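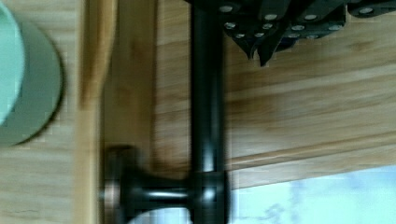
# 取っ手付け替えメモ / Zikow 作業場

README代わり。急いで書いたので抜けあり。あとで直す。

## 対象

- 明るい色の木の扉と引き出し、キッチン側から順に
- 取っ手:黒の棒タイプ。つやあり。足の先が丸い座になっていて木の面に当たる形
- 発注名は「Getari 黒バー」。旧品は Kakberg のつまみ、全部外す

## ファイル

- `handles.csv` 1行=取っ手1本。全部で427行
- `doors.csv` 扉と引き出しの一覧。木目の向き(縦/横)の列あり
- `memo/` 現場の走り書き。読めないのは飛ばしてよい

## handles.csv の列

- `id` 通し番号
- `room` 台所、洗面、納戸のどれか
- `dir` 取っ手の向き。縦=v、横=h
- `base` 丸座の状態。ok / キズ / ぐらつき
- `done` 付け替え済みなら1

空欄は未確認。0とは違うので埋めないこと。

## 作業の手順

1. 古いつまみを外す。穴はパテ、乾いてから軽くやすり
2. 型紙を当てて下穴。1本につき2か所
3. 裏からネジ。最初は両方ゆるく、まっすぐ見えたら本締め
4. 座が木にぴったり付いているか指でなぞる。浮いてたらやり直し
5. 乾いた布でふく。つやのある黒は指紋がめだつ

電動ドライバーは本締めに使わない。木が割れた扉が前にあった。

## わかっている問題

- 納戸の18行、`dir` が逆かもしれない。要確認
- 木目が横の扉は「h」と書き間違えやすい。`dir` は取っ手の向きであって木目ではないです
- ネジの長さが二種類まざってる。箱のラベルを信じず、扉の厚みに当ててみてから使う
- 予備の座金は100個以上あるはずだけど、置き場所がかわったまま。Ibarra の棚の下の段を先に見てください
- 洗面の「ぐらつき」は締め直したあとの更新がまだ。金曜にまとめてやるよてい

## 変更

- 7月:`base` 列を追加。古い行は空欄のまま
- その前:旧つまみの行を削除。もとの表は `memo/` に残しておりります

## 使うとき

社内なら自由に。外に出すときは `room` の列を消してから。数字の直しは表に直接書いて、理由を `memo/` に一行。

お問い合わせ|© Zikow 作業場|ページの先頭へ戻る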